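Community Help: Equipment Planning and Purchasing

Posted 9 July 2023 by the Cistley residential services purchasing desk

Budgeting for a mobile robot to assist with bed making and linen work

Our organization operates a residential facility in Cistley and is preparing its equipment plan for the coming year. We have been asked to include a line for one mobile robot with an arm, to be evaluated on bed making, folding of flat linen, and movement of linen between the laundry and the rooms. We have no previous experience with purchases of this type.

We have received a written offer from Aaltonen, which supplies the Motus base with a single arm. The offer covers the machine, delivery, and one day of instruction. It does not state what must be in place on our side before delivery, and the supplier has referred us to its general handbook, which is brief on this subject.

We would be grateful for guidance on the following points. Which costs are commonly left out of a first budget? How much floor space should be set aside for a trial room? Is it reasonable to request a trial period before the full price is paid? Our financial rules require that all costs above 1,000 dollars be listed separately, and any item omitted from the plan cannot be added until the following April.

Replies from members who have completed a purchase would be particularly helpful. Offers from sales representatives should be directed to our office and will not be considered here.

Fladix Facilities Group

We completed a comparable purchase for our own linen service and can comment on the budget.

The price of the machine was the simplest part of the plan. The items we had failed to list were mainly small, and several of them fell below the threshold at which our own office requires approval. As a result they were charged to general maintenance, and the true cost of the project was difficult to establish afterward. We recommend that you list the following in full, whatever their value:

Electrical work. We needed additional outlets in the trial room, and the electrician's invoice was 425 dollars. Ask for the charging requirements in writing and confirm whether the charger may share a circuit with laundry equipment. Ours could not.

Spare gripper pads. These wear faster on heavy cotton than on blended fabric. Request a price for a set and an estimate of how long a set lasts with your linen.

Insurance. Our insurer asked for a written description of the work and of who would be present in the room.

Staff time. We set aside up to 500 hours for the first year, including instruction, supervision, and record keeping. This figure was considered high when we proposed it. It was used.

Software renewal. The first year is frequently included in the price. The second year is frequently not mentioned at all. Obtain the renewal price before signing.

With regard to a trial period, the request is reasonable. We paid a deposit and the balance on acceptance, and the acceptance test was attached to the contract as a separate page. The test should name the linen by size and weight and should be carried out with linen from your own stores. Fitted sheets and flat sheets should be tested separately.

Please also confirm who pays for return shipping if the machine is refused. Our contract was silent on this point and some correspondence followed.

linenroom_north

Just get the cheapest one and see. We rented ours and sent it back. The bed part was slow but the carts were fine. I would not bother with a trial room, we used the hallway.

Motus User Circle, regional coordinator

The previous reply may suit a short rental, but a hallway used by residents is not an appropriate place for a first trial, and many insurers would not accept it. A separate room should be included in the plan.

On floor space, we advise members to plan from the bed outward. The bed occupies the greater part of the usable area, and clear passage is needed on every side from which the arm will reach. A table for folded linen, seating, and a place for the operator's laptop must then be added. These items are regularly missing from floor plans submitted to us for comment, and they take up more room than the machine itself. 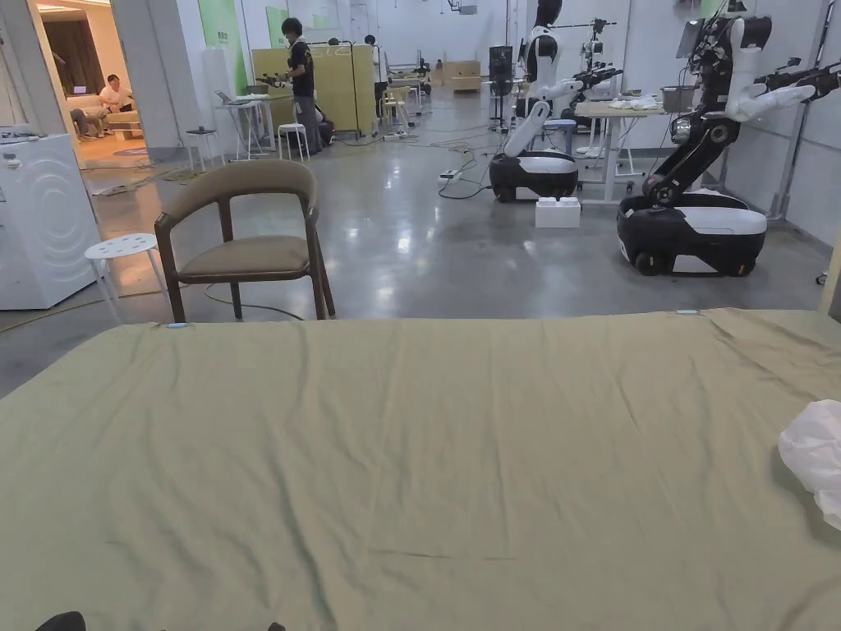

CISTLEY, April. With a sheet stretched over the bed and light-blue clips along its far edge, the remaining space is shared by the mobile robots, a table with folded white cloths, a work table with an open laptop, and several seats. Loose black cables cross the concrete floor, and a power strip lies near the center. We would draw your attention to the floor in particular. Cable covers or overhead supply should appear as a line in the budget, and the routes should be marked on the plan before any furniture is placed.

Members should also measure every doorway between the storage area and the trial room. The width given in a product sheet may refer to the base only, with the arm in its folded position. Ask Aaltonen for the width in the position in which the machine will travel, and for the greatest height of threshold it can cross.

As to quantity, we suggest that you purchase at least 5 complete sets of linen for trial use only and mark them accordingly. Linen returned to general circulation during a trial makes it impossible to compare results from one month to the next.

If your plan closes before the supplier has answered these points, enter the items with a provisional amount and a note. An item with a provisional amount can normally be revised. Please check this against your own financial rules.

Last updated by the page editors: replies to this topic remain open.

This site uses cookies to remember your sign-in and display settings. By continuing to use the site you accept their use.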